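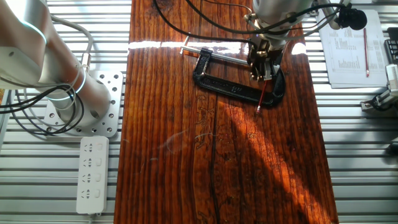

Prinina Tool Library Loan Records

Yareli Mendoza
Updated in April
12 comments | 40 shares

README

This data set holds anonymized loan records from the Prinina tool library, a neighborhood lending service for hand tools and small shop equipment. Each row is one loan of one item. There are 594 rows covering 128 catalog items. Records were exported from the desk software (Mastine) as CSV and cleaned by hand.

Files

loans.csv — one row per loan
items.csv — one row per catalog item
branches.csv — pickup points, currently Serrano and Flendby

Fields in loans.csv

loan_id: integer, unique, not sequential
item_id: joins to items.csv
branch: pickup point, text
days_out: integer, counted from pickup to check-in. Same-day returns are 0.
renewed: 0 or 1. A second renewal is not recorded separately.
condition_in: good, worn, damaged, or blank

Fields in items.csv

item_id: integer
category: one of 12 values, lowercase. "clamp" covers C-clamps, bar clamps, and spring clamps. Pipe clamps are under "plumbing" at Flendby and under "clamp" at Serrano. This has not been fixed.
size_in: opening or length in inches, decimal. Blank for sets.
deposit: whole dollars

Cleaning steps

1. Member numbers, names, and phone numbers were dropped before export.
2. Duplicate check-ins were merged, keeping the earlier time.
3. Free-text notes were removed. Where a note described damage, condition_in was set to "damaged" by the editor.
4. Category names were matched to the shop list. Items with no match were placed in "other".
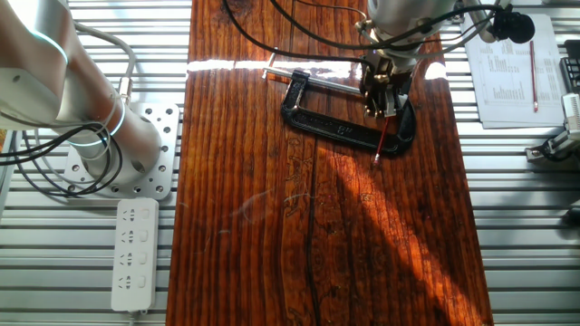

Known problems

Blank values in condition_in do not mean good. The Serrano desk left the field empty for most of the first season. Filter these rows out before computing damage rates.

Items lent as a set share one item_id, so a missing piece shows up as damage to the whole set. There are 40 such loans.

The Flendby desk is closed on Friday. Returns left in the drop box that day are checked in at the next opening, and days_out is too high for those rows. No correction has been applied.

Use

The records are suitable for teaching joins, basic survival analysis, and inventory planning. They are not suitable for comparing tool brands — the brand column was never filled in consistently and is left out of this release.

Corrections go to Yareli Mendoza at the Serrano desk. Include the loan_id and the file name.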